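馒头面团二次醒发与汽蒸工序 实验记录
2022年5月10日
记录人:Evdokia Karagiannis 复核人:Ourania Vlachopoulos

一、目的
考察酵种保藏时间对面团产气及成品组织的影响,为九月份Trindedmont中试提供配方依据。本次沿用Citau面粉,酵种取自Vasilakis培养箱。上一批次中,冷藏酵种所制面团出现酸味偏重、表皮起皱的情况,故本次将碱水用量单列为变量。

二、和面与醒发
每份面粉300克,酵种保藏24小时后取出,回温后与水混合。搅拌机低速成团,转高速至面团表面光滑。A组不加碱水,B组加2克。两组同时入醒发箱。A组面团体积增长较快,手指按压后回弹迟缓,判断已略过度;B组回弹正常。Toseck温度记录仪中途读数有一次跳变,原因未查明,该时段数据在表中加括号,不参与平均。

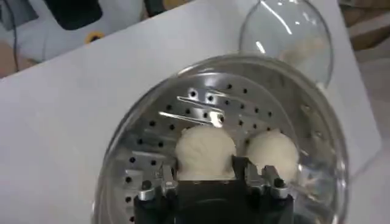
第12页

三、成形
面团排气后分割、滚圆,静置后再行收口。收口手法对表皮影响较大,操作人员之间存在差异,建议下次由同一人完成全部成形。B组面团延展性较好,收口处不易开裂。A组粘手,撒粉量偏多,称量时未扣除,该项误差应在报告中说明。
另,蒸制时间一律自上汽起计,不得自通电起计。上批记录两种算法混用,已无法比对,相关数据作废。 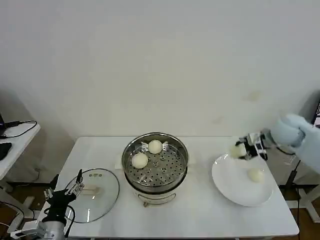 谷物加工教研室 发酵食品组

四、汽蒸与出锅
蒸制12分钟,关火后静置2分钟再开盖。A组一份样品开盖后明显回缩,切面靠近底部处有致密层,呈半透明状。B组未见回缩,切面气孔较均匀,气味正常,但颜色微黄,碱水用量似可再减。
感官评分由本组人员完成,未设盲样,只作内部参考。质构仪探头尚在校准,硬度与弹性两项暂缺,待补测后附于本记录之后。 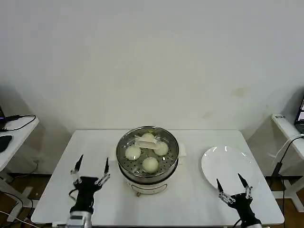

图3 蒸屉内的白馒头

五、待办
1. 碱水减量后重做B组,其余条件不变。
2. 核对Toseck记录仪时钟,并与醒发箱面板读数对照。
3. Vasilakis培养箱门封条老化,已报修,更换前酵种暂存二号冷藏柜,取用须登记。
4. Citau面粉余量不足,订购时注明与本批同批号;如无同批号,须先测湿面筋含量再行投用。

复核意见(Vlachopoulos):A组回缩未必由过度醒发所致,冷凝水滴落亦有可能,下次应在盖内加衬布作对照。撒粉误差请补做一次称量。其余同意。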